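May, evening

Spent most of the day on the equipment budget for next year. Heather Galbraith wants one page from me, with prices, before she goes over to Kornbridge, and I had three pages and no total. Cut it down after lunch.

The big question is still whether we ask for a second strip-down table or put the money into better fingers and fixtures for the one we have. Leandro Olmedo is for the second table. I was too, until I went through the quote from Carkix again and saw that delivery and fitting are charged apart. Fitting alone is 490. The fixture plates we can print ourselves, and a new set of fingertips comes to 1015 with the spares.

Went down at four to look at the job itself before writing any more. A Dell tower was on its side on the table with the panel off, the socket bracket up and the drive standing in the plate in its blue caddy.
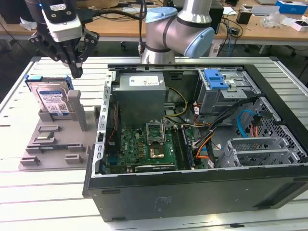 What I am asking for

Fingertips and spares, 1015. Cable guides for the arms, price to come from Nicanor. Filament for 3 more plates, one of them with deeper slots for the small parts. A proper shelf for the desk at the back, where leads are hanging off the edge again.

The second table goes on the last line as "to be reviewed". Leandro will not like it. Esperanza Calvo says Oakley waited 30 weeks for theirs, so a late order would miss the year in any case and I would sooner have the fingers working by autumn.

Still to do: ring Carkix about whether the fitting charge covers training, and ask Casimiro for last year's filament bill. Home at seven. Cold ham and the rest of the potatoes.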